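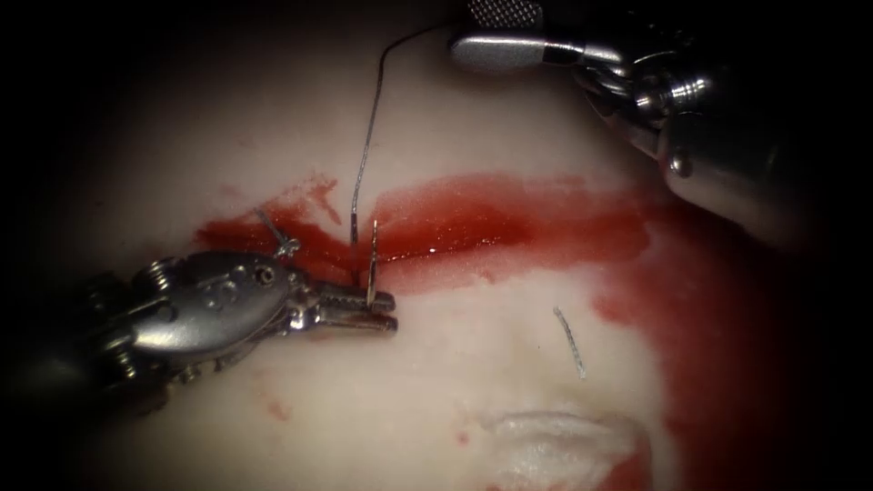

Suturing trial, left driver holding the curved needle.

Filed under: Minutes / Instrument Working Group

Burkcombe lab, 16 May 2018

1. Grippers
Serrated jaws (Totton) against the smooth Drerkatow set, 29 throws each. Serrated is the clear favourite — the needle hardly rolled, and everyone who drove it wanted another go! Smooth jaws stay on the list for thread handling.

2. Controllers
Jemal build now at 800 Hz. Wrist feels lovely, much less lag than in April. Agreed to keep it.

3. Camera
Fixed view kept. Colour balance to be checked before the next run.

Actions: order 16 spare jaw pins; write up the grip results.

Comments (2)

Great to see the serrated ones win. Any wear on the ridges yet?

Could we try finer thread next time — and keep the same needle?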